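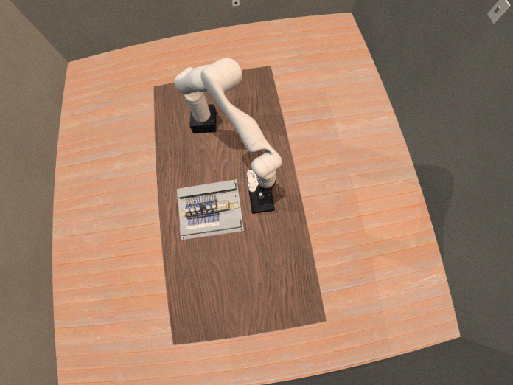
Sinan Gökçe wrote in to say the Runow choir sounded better in the cold church than it ever did in the hall, and we agree! The winter concert raised $1,090 for new songbooks, and 20 singers stayed on to help stack chairs. Next up is spring practice at Hartley - bring a pencil, and come even if you can't read music. We're learning nine songs, two of them in four parts, and the basses badly want company.
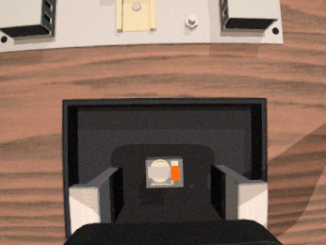
Wood grain, with a black tray in front.

New singers can just turn up.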